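4. What people told us about their tables

I should say at the start of this section that I never meant to write about dining tables. The Plokthorpe survey was set up to look at how households use their downstairs rooms, and the table was one question out of a long list. Then the forms came back, and people had filled the margins. They'd drawn little plans. One household had stapled in a second sheet (both sides!) on the matter of who sits nearest the radiator. So I gave the table a section of its own, and I'm glad I did.

We had 309 usable forms out of the 700 sent round, which is a better return than I'd braced myself for. Plokthorpe is a small town with a lot of terraced housing, and most of the homes have one room downstairs that has to do nearly everything. I went back in May and sat with 12 of the households for an evening each, and most of what follows comes from those visits, with the forms as a check.

4.1 Eating is the smaller part of it

I'd asked people to keep a diary of what went on at the table over a week, meals and all. In most of the homes I visited, meals took up less of the diary than everything else put together. Homework, sewing, bills, a jigsaw that stayed out so long they ate round it, phone calls, seed trays in spring. One family did their ironing on it with a folded blanket, and were a bit sheepish when I asked to see how.

What struck me was how firm the rules were, given that hardly anyone could say where they'd come from. Shoes never go on the table, not even new ones in the box. Post can go at one end but only until tea. In the Indley Road houses, where the rooms are narrower, the table is pushed to the wall all week and pulled out for visitors, and the pulling out is nearly always the same person's job.

4.2 The surface matters more than the size

I had expected people to grumble about space. They did, a little. But they talked far more about the top: whether it marked, whether it shone, whether you could put a hot dish on it without somebody shouting. A shiny top was a source of pride and also of worry, and several households had bought a good table and then kept it under an oilcloth for years. I did ask when the cloth came off. Christmas, mostly, and funerals.

The things left lying on a table turned out to be part of this too. People put up with a surprising range of clutter so long as it was soft or light - wool, paper, a hat - and got cross about anything hard that might scratch (Figure 1).
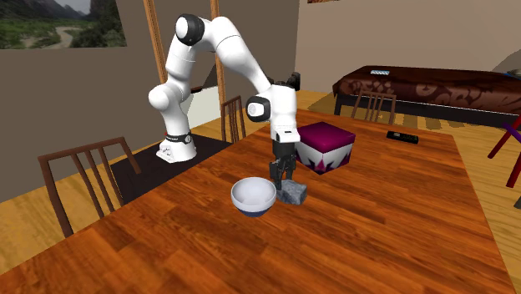
Figure 1. A hard object on a glossy wood-grain dining table; computer rendering.

The crossness wasn't shared out evenly. Whoever did the polishing minded most, as you'd expect, but children who had been told off once were nearly as strict, and would move a stone or a toy car before I'd even noticed it. Lodgers didn't mind at all. I'd like to have asked more lodgers, but only two of the homes I visited had one, and I can't build much on that.

One last thing I keep coming back to is the empty place. In larger families there was often a chair that stayed put after somebody had moved out, and bags and coats gathered on it, yet when I came to sit down I was steered gently to a different one. I didn't have a question about chairs on the form. There will be one next time, and a bigger margin.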